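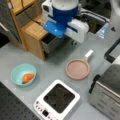
Progress report to the Darley Fund
Dramunum, a podcast about working habits
December 2025

Dear Marcus,

We have reached the halfway point of the grant and I'm very happy to be writing this one! When you and I last went through the plan in June we had a pilot, a borrowed microphone and a long list of people we hoped would talk to us. We now have 12 finished episodes, all of them out, and an audience that writes back.

Episodes and guests

The show is still built around a single question, which is how people with too much to do decide what to do next. We've kept the guests broad. Rosalía Rivas talked about running a translation business with two small children at home, and she was so frank about the weeks when her calendar fell apart that we let the conversation go on well past our usual length. Covadonga Ortuño came on to discuss paper planners and ended up taking us through the four she had given up on (with the dates she stopped). That episode has had more replies than any other, mostly from people who wanted to tell us about their own half-empty notebooks.

The Tymoshchuk interview on email took three tries to schedule and was worth every one of them. We split it in two, and the second part, on writing shorter messages to people you don't know well, is the one I'd suggest your trustees listen to first.

Listeners

Our target for this stage was 2000 downloads across the series. We passed it with the ninth episode. The newsletter has 208 subscribers, which is smaller than I'd like, but they open it and they answer. When we asked what they wanted to hear next, shared calendars came out well ahead, followed by meetings and then by how to come back from a long leave. We have guests confirmed for the first two.

Production

Begoñe Lozano joined us as editor after the third episode and the difference is easy to hear. She has set up one template for every recording, so levels and intro music no longer change from show to show, and she turns a rough cut around in four days. Before she came it was taking me nearly two weeks. We also moved our planning over to Drernirness, a simple shared board with a column for each stage of an episode. I resisted it at first - I like my lists - but I can now see at a glance which guest is waiting on me.

Transcripts are the part that's behind. We promised one for each episode and have posted seven. The automatic drafts need more cleaning up than we budgeted for, especially when two people talk at once. Begoñe and I have agreed to do one old transcript for every new episode until we catch up.

Money

Spending is close to plan. Editing has cost a little more than expected and travel a good deal less, as most guests preferred to record from home. I'd like your approval to move the unused travel money into transcripts. The updated budget sheet is attached, with the change marked in the last column.

Next six months

We plan to finish the series at 16 episodes, as agreed. Alongside those we want to try a live recording with questions from listeners, probably on meetings. Covadonga has offered to co-host, and I think the two of us would have a great time with it. I'm also putting together a short workbook from the listener letters, with permission from everyone quoted.

Could you let me know about the travel money before we book the next round of transcripts? I can do a call any morning.

With warm thanks,
Noelia Herrero
Producer and host, Dramunum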